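4.2 Contact estimation for the lid task

The lid task is the hardest of the 5 tasks in the Brolorora set for our perception stack. The lid is transparent, and the depth stream returns very little on it apart from the border. A planner that trusts the point cloud alone will see a free volume where the panel stands and will route the fingers straight through it. We therefore keep a separate geometric model of the box, fitted to the gray body and the dark rim, and let the planner query that model in place of the raw cloud.

The model has a single free parameter once the body is located, the hinge angle. We estimate it with a small filter that takes two inputs: the rim segments found in the head camera image, and the finger joint torques when the hand is near the lid. The torque term is switched off until the predicted distance to the rim falls below 30 mm. Without this gate, the filter read cable drag at the wrist as contact and pulled the angle estimate forward.

A second problem is that a person may be holding the lid at the same time. The person's hands hide parts of the rim, and they also apply forces that the arm model does not know about. Our tracker labels each visible hand as human or robot and masks both before the rim detector runs (Figure 4).
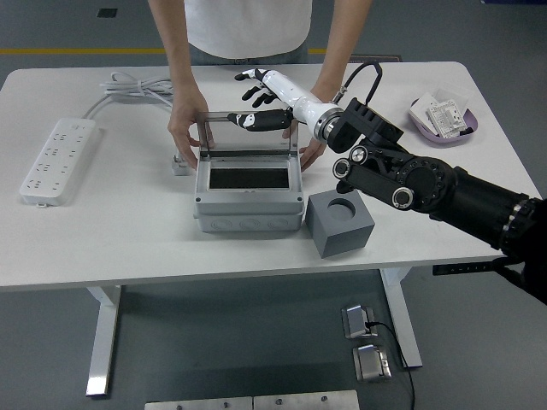
Figure 4. Shared work on the junction box. The lid is upright, with the robotic hand spread over its top and the person's hands at its left and right edges.

4.3 Planner and Controller Interface

The planner runs at 5 Hz and sends short joint trajectories to the controller, which runs at 500 Hz. Each trajectory carries the hinge angle it was planned for. If the current estimate has moved away from that value by more than a set threshold, the controller holds position and asks for a new plan. In an earlier version, written by Piret Uibo for the Nisholm arm, the controller finished the old trajectory first – this was simpler, but it gave the hand a stale target whenever the lid moved.

Objects beside the box are treated as fixed obstacles. Loose cables are given a padded volume, and the planner may pass over them but may not touch down inside it.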